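**Ticket : écart entre le taux de réussite annoncé et nos essais, tâche « accrocher la tige à la pince »**
Projet : Vondeo
Site : Gedville
Ouvert le : 17/08/2025
Priorité : moyenne (je demande haute)
État : ouvert, ne pas fermer sans relire la dernière section

## Problème signalé

La note de résultats Vondeo affirme que la politique entraînée sur 1 271 démonstrations « généralise aux objets fins et déformables ». J'ai relancé l'évaluation sur notre poste avec le même checkpoint et la même config. Je ne retrouve pas le résultat. Sur 50 essais, le bras amène presque toujours la fleur artificielle dans la bonne zone, puis les choses se gâtent au moment de la fixation : tige qui pivote, tige à côté de la pince à linge, ou relâchement trop tôt.

Je veux bien croire que mon poste a un défaut. Je voudrais seulement qu'on le trouve avant de me répondre « variance entre sites ».

## Environnement

- Checkpoint : celui de la note, somme de contrôle vérifiée
- Préhenseur : deux doigts, caméra au poignet
- Décor : portique en bois, tringle métallique, crochet jaune pâle avec pinces à linge de couleur, fond à chevrons noir et blanc
- Objet : fleur artificielle à longue tige verte
- Logiciel de commande : version Irard, branche stable

## Ce qui a été vérifié

1. **Calibration de la caméra poignet.** Refaite deux fois. L'erreur de reprojection reste dans la tolérance. Aucun effet sur les essais.

2. **Latence.** La réponse du support Irard au premier message était « probablement la latence ». J'ai journalisé les horodatages image et commande sur toute la série. Pas de dérive, pas de trame perdue. Je considère cette piste fermée, sauf si quelqu'un apporte une mesure.

3. **Critère de réussite.** C'est là que je commence à douter. Dans le script d'évaluation, un essai est compté bon dès que la tige coupe le plan de la pince et que la commande d'ouverture des doigts est envoyée. Rien ne contrôle que la tige tient ensuite. Avec ce critère, mes chiffres remontent et ressemblent à ceux de la note. En exigeant que la fleur reste accrochée une fois le bras reculé, ils s'effondrent.

4. **Répartition des données.** Les démonstrations viennent de deux postes, Gedville et Gaillard, mais la note ne donne pas la part de chacun. Si l'évaluation publiée a été faite sur le poste le mieux représenté, le mot « généralise » est de trop.

5. **Vue poignet au moment de la fixation.** Tige prise dans une pince bleu-vert à mi-hauteur, bouton rose pâle en bas, entre les doigts. Une image comme celle-ci suffit à valider l'essai pour un relecteur pressé. Elle ne dit rien de la tenue après ouverture.

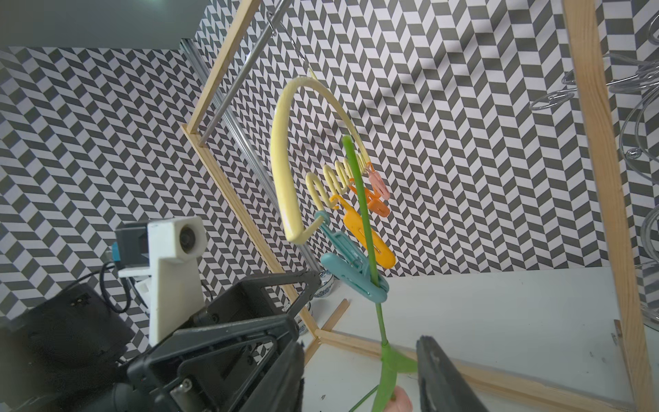

6. **Fond.** Je soupçonne la politique de se repérer sur les chevrons plus que sur les pinces. Test simple : tendre un drap uni derrière le portique et refaire une série. Pas encore fait, il me faut le poste une demi-journée.

## Réponse reçue du support (copiée ici pour mémoire)

> Le critère d'évaluation est conforme au protocole. Nous recommandons un réentraînement avec 1 000 démonstrations supplémentaires collectées sur votre site.

Je ne suis pas d'accord. Ajouter des démonstrations avant d'avoir corrigé le critère revient à améliorer un chiffre qui ne mesure pas la tâche. Le protocole cité parle d'un objet « accroché ». Le script vérifie un objet « présenté ». Ce sont deux choses différentes et je n'ai trouvé nulle part la justification du glissement.

## Actions demandées

- [ ] Publier le script d'évaluation exact utilisé pour la note, avec son historique
- [ ] Donner la répartition des démonstrations entre Gedville et Gaillard
- [ ] Ajouter au critère un délai de maintien après recul du bras (proposition de patch jointe au dépôt)
- [ ] Rejouer les essais publiés à partir des vidéos brutes, avec le nouveau critère
- [x] Calibration caméra
- [x] Journal de latence
- [ ] Série sur fond uni, à ma charge

Si le rejeu des vidéos confirme le taux annoncé, je retire le ticket et je cherche la panne chez moi. D'ici là, merci de ne pas reprendre le résultat dans le rapport de novembre.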